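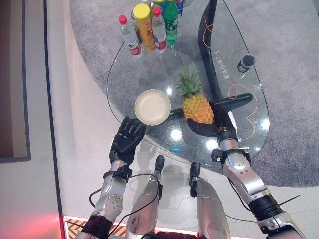
A reader of my draft objected that I was making far too much of smell, and that plenty of shoppers pick a pineapple by color and never put their nose anywhere near it. Fair enough! I went back through the kitchen diaries from Cluston with that complaint in mind, and I have to give up some ground.

4. How people say they choose

We had 792 diary entries from 90 homes, and in the notes on fruit the word "yellow" keeps turning up (so does "golden," which I lumped in with it). Smell comes up too, but mostly after the shopping is done, when the fruit is already sitting at home and somebody is wondering if tonight is the night. I had read those entries as being about buying. They're about waiting, and I should have kept the two apart from the start. 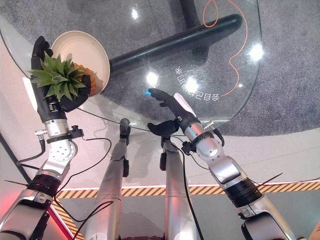 The leaf test was another surprise to me. People who swear by tugging a leaf out of the crown really swear by it, and they learned it from a parent or a neighbor, hardly ever from the store. Shoppers at the Furtado market said much the same when I asked, though one told me flat out that she tugs because it looks like she knows what she's doing. I coded that as "tradition," for want of a better box.

Rind feel was harder to code. "A bit of give" and "not too hard" may be the same answer or two different ones, and the Prullden form left no room to explain.

Figure 4. Pineapple rind at close range.
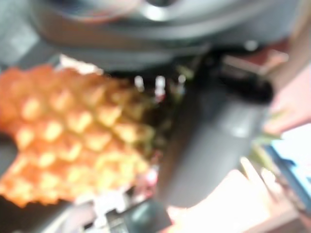
Clasby, 23 Sep 2026. I sat in on the second round of diary training this morning and we've split the old question in two, one for the day of buying and one for the day of cutting. The new forms go out with the next batch of diaries.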